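Call for participants: help us find the people the rental figures leave out

Hi, I'm Aslı Akgül, and I look after a small project called Diris. We're trying to work out how many people in Salem and the surrounding townships are living somewhere that no official form has a box for. Vans, sheds, the in-laws' sleepout, a mate's couch since the last lease ended. If you've ever filled in a government form and got stuck at "usual address", you already know why I want to do this.

I spent years in tenancy advice before I got into the numbers side (my old workmates still think I've gone a bit strange), and the thing that drove me up the wall was sitting in council meetings where housing money was being split up using figures everyone in the room knew were too low. You can't argue with a spreadsheet by saying "but I met a bloke last week". You need a better spreadsheet! So we're making one, and I need people who live here to help.

We're after 50 community interviewers for the summer round, which starts in January. You'd be paired up, given a patch, and asked to have conversations with people in it, using a short questionnaire we've already tested in Benix. The aim is 220 completed households, and a household can be one person and a dog.

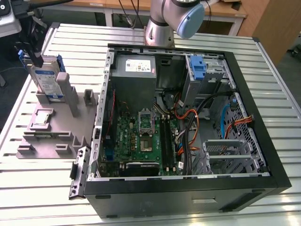 Training takes two evenings and it's paid, same as the interviewing. The rate is $27 an hour, plus fuel if your patch is out past the river. First evening is the questionnaire itself, how to ask about money without making everyone squirm, and what to do if somebody tells you something that worries you. Second evening is privacy and data entry, and please don't let that bit scare you off. You won't be asked to know your way around a motherboard or what goes in an empty memory slot, you just need to be able to type into a form on a tablet and press save. We use a survey program called Druverex, which is plain to look at and pretty forgiving. Names are kept apart from answers from the start, and nothing goes to landlords, Centrelink or the council in a way that could point back to a person.

Who am I hoping to hear from? Anyone over 18 who's a decent listener and can give us a few hours a week. A second language would be brilliant, especially Turkish, Arabic or Vietnamese. If you've been without a proper place yourself, or you are right now, I'd really love you to apply, and you don't need a fixed address to be paid. You will need a working with children check, but we cover the cost and I'll help with the paperwork.

To put your hand up, send me a few lines about yourself and which part of the district you know best. No résumé needed, no selection criteria. If writing's not your thing, drop in to the Diris desk at the Salem library and ask for me, or leave your number there and I'll ring you back.

Applications close when the patches are full.

Aslı
Posted 14 November 2024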